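When the Hand Stops to Think

A manipulation group at Gistarel spent the winter teaching a two-handed robot to hesitate. The result is a small gain in grasp success and a larger gain in what the failures look like.

The standard complaint about learned grasping policies is that they commit too early. A policy trained on human demonstrations sees a brick on a cloth, predicts a short burst of joint motions, and executes the burst whether or not the fingers are where the prediction assumed they would be. On a clean table this works well. On a crowded one, the fingertips brush a neighboring object, the target shifts by a centimeter, and the remaining motions close the hand on air.

Teresa Conneely and Lộc Âu, who wrote most of the code for the project, call their answer Cuvorik. It is a layer that sits between the policy and the hand. The policy still predicts motions in bursts, but Cuvorik splits each approach into two phases and inserts a hold between them. During the hold the hand stays above the target while the system draws several new predictions from the current camera view. If the predictions agree on finger placement, the grasp goes ahead. If they disagree by more than a set amount, the hand moves to a new hover position and the check is repeated.

The idea of sampling a policy for agreement is an old one. What the group changed is where the samples are compared. Earlier versions measured the spread of the whole arm trajectory, and the measure was dominated by the elbow, which can take many different paths to the same grasp. Cuvorik looks only at predicted fingertip contacts, expressed in the coordinates of the palm. Two predictions that bring the arm in differently but touch the brick at the same points count as the same prediction.

"We threw out most of the signal," Conneely says. "The part we kept was the part that correlated with dropping things."

The policy was trained on 4,000 demonstrations, all collected by teleoperation at a single station. Demonstrations were recorded over mixed layouts of toy building blocks and household goods, with the blocks as targets and everything else as clutter. Object positions were changed between episodes from a printed list of layouts, a procedure Âu introduced after an early data set proved to have nearly all of its blocks within easy reach of the right hand.
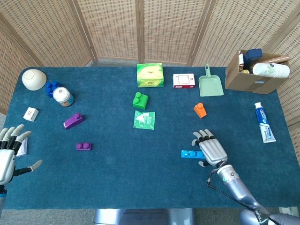
The right hand hovers near a flat blue block with three studs. Other blocks share the table with packaged goods, a dustpan and a tube of toothpaste.

Flat blocks are the hardest targets in the set. A tall brick offers two side faces and tolerates a poor approach. A flat one leaves the fingertips little side surface to work with, and a hand that comes down slightly low presses into the cloth before the fingers close. In the baseline policy this was the most common cause of failure. The studs add a second problem: a fingertip resting on a stud reads as contact, and the closing motion begins with the finger in the wrong place.

The evaluation used 203 grasp attempts on layouts that did not appear in training. The baseline policy completed 133 of them. The group ran the same layouts with Cuvorik enabled and reports an improvement, though Conneely declines to give it as a headline number until the trials have been repeated at a second station. She is more willing to discuss the failures. With the hold in place, most failed attempts ended with the hand open above the object and the layout undisturbed, so another attempt could start from a known state. Baseline failures more often ended with the target displaced or a neighbor knocked over.

Bernd Reuter, who works on tactile sensing at Kamath and read a draft of the paper, considers the distinction useful but wants it priced. Each hold costs time, and a hand that checks itself on every approach is slow. In the reported runs the number of rechecks was capped at 2 per grasp, after which the system gave up and logged the attempt as a failure. Reuter would like to see the cap varied. He also points out that agreement among samples says nothing about whether the samples are right. A policy that has learned a bad habit will agree with itself readily.

Âu accepts the point. The draft includes a section on confident failures, nearly all of which involved blocks lying close to an object of similar color. There the predictions clustered tightly around the wrong edge and the check passed on the first try.

The next version will run on Ato, the group's internal controller, which can begin the check while the hand is still moving and should remove part of the delay. Gemechu Worku has been porting the sampling code since May. The contact threshold, set by hand in the current work, will be fitted separately for each finger. The thumb will be done first, as its predictions vary more than those of the other fingers, and at present one loose thumb estimate is enough to send the whole hand back to hover.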